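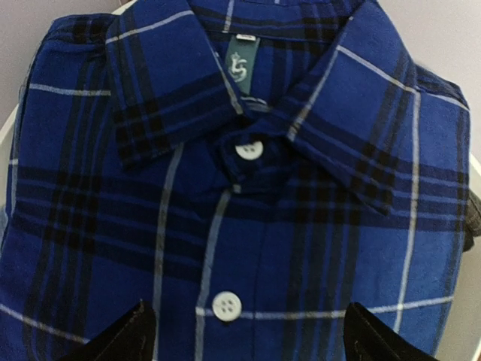

The Zenik laundry-handling group invites members of the public to take part in its open day at the Munulness workshops on Monday, Mar 4, 2024. Participants will work alongside the group's robots at the folding stations and give their opinion of the results. Garments will be of the ordinary household kind, such as a plaid button-up shirt folded with its front upwards and its collar band fastened, and each participant will be asked to say whether they would put such a shirt away as it is or fold it again.

We are seeking 48 participants. No technical knowledge is required. Applicants must be aged 18 or over, must be able to stand for short periods, and should be used to folding their own washing at home.

Each session lasts two hours and consists of a demonstration, a period of practical work in groups of 6, and a written questionnaire. Participants may bring up to three items of clean clothing, which will be returned at the end of the session. Silk, knitted lace and anything with loose beads cannot be accepted.

Travel costs within the Dursun area will be repaid on production of a ticket or receipt. Lunch is provided. Persons who took part in the January trial at Bondier may apply again, but first-time applicants will be given priority.

Applications should be made in writing to Oğuzhan Çınar, Open Day Office, Room 221, Munulness, quoting reference 3594. Please state your preferred session (morning or afternoon) and any access needs. Successful applicants will receive a letter of confirmation, to be shown at the front desk on arrival.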